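Breltholm Linen Room: Gallery

Posted Tue 10 April by Ryan Holroyd

The linen room sits behind the kitchen at Breltholm and handles everything made of cloth that the dining rooms and guest rooms use. These pages show the room and the work done in it. Most of the sorting and folding happens on tables, so there are a lot of tables. Click any heading to go back to the main list.

Sorting

Cloth comes down from the Dudmont wing in the morning and from the main house after lunch. It gets sorted by color first and by size second. Whites go to the back wall, colors stay up front near the door.

Anything with a stain or a pulled thread goes in the mending tray. The tray is emptied on Mondays.

Blue cloth, before folding

Slate blue on a light wood tabletop, still wrinkled and with a fold standing up at the top. Pieces like this are opened out flat, smoothed from the middle toward the corners, and then folded in half twice.

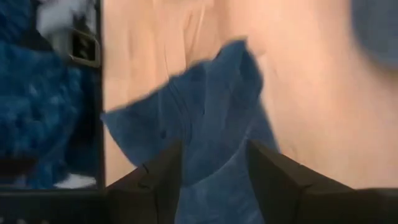

Folding and stacking

Folded edges face out on the shelf so a stack can be counted from the front. We keep stacks to 10 pieces. Taller ones lean, and then the bottom pieces have to be done over.

Napkins are folded in quarters. Tea towels are folded in thirds the long way and then in half. Tablecloths take two people and go on the wide shelf under the window.

Shelves

The shelving was put in five years ago and came out of the old Bisgaard store when it closed. The labels are handwritten and some need replacing. Shelf 5 is for table linen only. Please do not put bath towels there.

Coming next

Pictures of the pressing table and the January inventory will be added when they are sorted. The inventory came to 1486 pieces, not including rags.

Back to gallery list
Breltholm house pages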